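Progress report to the Zapata Fund for New Fiction
Second report, February 2019
Project: Skurnutwood, a serialized novel
From: Marwan Saab

Hi everyone,

Thanks for being so patient with me over the holidays. I promised you a report at the halfway point and I've just crossed it, so let me tell you where the book is, where the money went and what's still driving me up the wall.

The short version is that chapters one through 11 are online and chapter 12 is half written. When I applied I said there would be 20 chapters, and I'm sticking to that. I did think for a while in the fall that it was going to swell to something monstrous (there was a whole subplot with the ferry company, and a cousin), but I cut the cousin and everything breathed again. Poor cousin. He had some good lines, and I gave the best of them to Nella.

Where the story is now

If you stopped reading after my first report, Nella had just come back to Prikthorpe to sell her mother's house and found the boarder still living upstairs. Since then she has given up on the sale, been lied to by her brother, and spent one very long night in the waiting room at the ferry landing. That night is chapter nine and I'm prouder of it than of anything else in the book. It took me five drafts! The first four had her talking to a stranger the whole time, and I could not make the stranger interesting no matter what I did to him – I gave him a limp, a trombone, a dead wife. In the fifth draft I took him out and let her read the timetable instead, and the chapter wrote itself in two mornings.

Chapters 10 and 11 are the walk out to Skurnutwood and the thing she finds in the boathouse. I've had more mail over the boathouse than over all the earlier chapters put together, and a good part of it is from people who are mad at me. I'm taking that as a good sign. One reader pointed out that the boarder has a key in chapter three and doesn't have it in chapter eight, and she's right, so I went back and fixed chapter three. The corrected version is up.

Readers

My goal for the first half was 100 email subscribers, and we got there the week chapter nine went up. I did a silly little dance in the kitchen. Most of them found the book through the reading list on Nultska, where I also post each chapter a few days after it appears on my own site. The comments over there are livelier than mine, so I've started answering them on the same day when I can.

What has slipped

Two things. The audio version of the opening chapters hasn't happened. I recorded chapter one twice in my closet and both times I sounded like a man reading his own parking ticket. I'd like to move that part of the budget over to copyediting if you'll let me, and I've put the request on the budget sheet that came with this report. The other thing is the pace. I said a chapter every two weeks and I've been closer to three. Part of that is the day job and part of it is the middle of a novel, where every scene has to remember what all the other scenes were up to.

Money

I've spent the copyediting money for the first half, the site hosting for the year, and the train fare and two nights' lodging for the research trip to the coast. The trip was worth every cent. I got the smell of the landing, the noise the gulls make before it's light, and a landlady I've stolen nearly whole for chapter 13. I haven't touched the cover design money. I want the title settled first, and I'm wobbling a bit between Skurnutwood and The Boarder, so if anyone at the Fund has a strong feeling, please tell me!

Coming up

Chapter 12 goes to the copyeditor next, and I'd like to have it online in early March. Chapter 13 is outlined, and after that comes the stretch where Nella's brother turns up with the lawyer. I know how that ends but I don't yet know how they all get into the same room. I also owe you the ending in outline form. It's written, on nine index cards, and I'll type it up and send it separately so that whoever in your office is reading along can skip it.

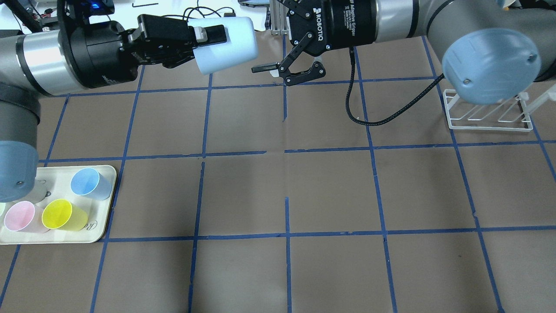
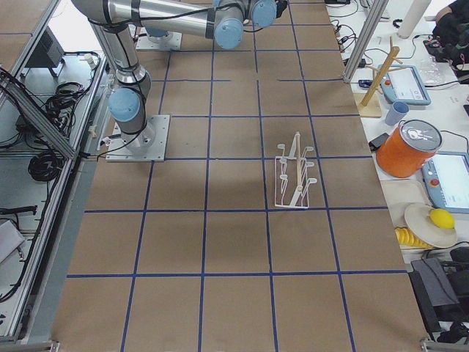

Both pictures: brown paper and blue tape on the tabletop.

Please write if anything in the budget sheet looks odd to you. I added it up on a Skurnutwood night, well past bedtime, and my arithmetic isn't what my dialogue is.

Warmly,
Marwan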